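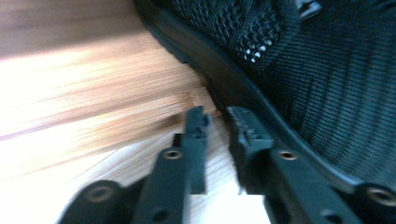 Search this site Enter keywords Go

Gripper keeps letting go of soft things halfway up – is it the fingers or the software?

Dalia Cherkaoui

Hi everyone, long-time reader, first time I've had to ask for help. I have a hand-held gripper I use for recording pick-and-place jobs around the house (tidying, mostly), and I have the same gripper on a small arm that tries to repeat what I did. I call the arm Pan and the hand-held one Iso, so if I slip into names that's what I mean.

Hard things are fine. Mugs, blocks, a TV remote, all day long. But anything with a soft fabric body gets dropped. Pan closes, lifts, gets maybe a hand's width off the floor, and then the thing slides out and lands back where it started. Worse, last week it didn't drop one, it squeezed and squeezed until the motor shut itself off, and I couldn't open the fingers without pulling the plug. That one scared me a little, my hand was right there.

What I've tried so far: wiped the finger teeth with a damp cloth, snugged up all the finger screws, ran the closing calibration again, and raised the grip limit from 505 to 1,000 in the settings (it goes up to 3,000, no idea of what). The squeezing thing happened after I raised the limit, so yes, I can see that part might be on me.

It started in September if that matters. Before that I had 7 good pickups in a row on the same soft items. Is it worth printing new fingers? I really don't want to take the whole thing apart again, it took me an entire evening last time and I still have one washer left over.

Olesia Marchuk

Put the limit back to 505 before you do anything else! Please. Those settings numbers aren't a nice friendly scale, and on mine going up that far meant the motor kept pushing long after the fingers had stopped moving. It heats up, the protection kicks in, and you get exactly what you got. And get a switch on the power lead that you can slap with your other hand. I used a cheap one from a lamp and I've been very glad of it twice.

Now the dropping. I had nearly the same thing and spent ages blaming the software. What fixed mine was where the fingers went in. If you come down on the flat of something stretchy, the teeth grab a pinch of cloth, the cloth stretches as you lift, and out it goes. With a mesh sneaker, say, I go for the thick rubber edge down by the floor, or the opening at the top, and never the middle of the side. The catch is that working near the floor you need one finger to get past the edge, and if you come in too flat it just shoves the whole thing along.

So I'd redo some of your recordings with Iso, slowly, and I mean boringly slowly – fast ones turn the floor into streaks on the camera and then Pan has nothing sharp to go by. I threw out a big chunk of mine for that and it hurt, but the new ones work a lot better.

And check that both fingertips still meet evenly with nothing between them. Hold a strip of paper in the grip and tug it at the front and then at the back. If one end slides free, a finger has crept out of line, and no amount of calibrating will cure that.

Rhodri James

Had this with my Nalonier arm. New fingers, problem gone. Just print them.

Etornam Korletey

I'd hold off on printing until you've done the paper test Olesia mentioned. It takes a minute and prints take hours.

Also, that leftover washer bothers me. On my build there was one behind each finger, and when I forgot one, that finger could rock a tiny bit under load. It looked perfectly fine closed on air. Push each fingertip sideways with the power off and compare the two. If one clicks or wobbles, I'm sorry, but you're getting your screwdriver out again.

While you're in there, look at the brass inserts. If you snug the screws too hard the insert can start pulling out of the plastic, and then it feels tight but it isn't. If one spins with the screw, that finger is done and Rhodri gets his way.

Keep your hands well clear when you power up afterward. Mine gives a little snap closed on startup and it has had my thumb.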